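The Towel Fold Has Its Believers. I Wanted to See the Evidence

Every January the folding people come back. This year they want your towels in thirds, then in thirds again, stood on end like paperbacks. The method has a name now, the Zestholm fold, and a following that will tell you it freed up half a linen closet.

I've been folding towels badly for most of my life and I've never once run out of closet. So when Flostis, which sells shelf dividers and would like you to need them, offered a free morning class on Tue 7 January, I signed up to be talked out of my doubts.

The class opened with a speech about "honoring the textile." I wrote that down and put a question mark next to it. Then we got to terry cloth, and things became more practical. Terry is a bully. It's thick, it grabs itself, and whatever crease you press into it tends to be gone by the time you reach for the next one. A bath sheet will hold a fold out of sheer weight. A small towel springs open and slumps. 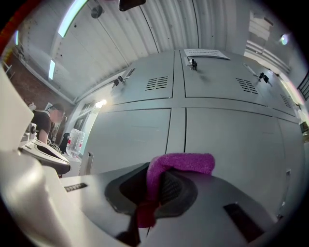

The believers say the answer is in the first fold. Go lengthwise, flatten with the forearm, and only then bring the ends in. I tried it their way and my way, 15 towels each, and left both stacks alone while I had coffee. Theirs was neater. It also took twice as long, and the towels at the bottom looked the same as mine.

What about the space? I took the method home and gave it a fair trial in a closet with four shelves. Standing the towels up did let me see every color at once, and that was pleasant for a week. Then somebody pulled two from the middle and the whole row lay down. A divider would have stopped that, and I'm sure Flostis would be glad to hear it.

There is an older school, taught in the Totton housekeeping guides my mother kept, that says fold in half, fold in half again, put the rounded edge out and get on with your day. It makes no promises about your state of mind. It does make it easier to grab one towel without bringing down its neighbors.

I'll give the Zestholm crowd the hand towels. Thirds suit them, and they sit better in a basket. For everything else I've gone back to halves, and if I change my mind in February I'll say so.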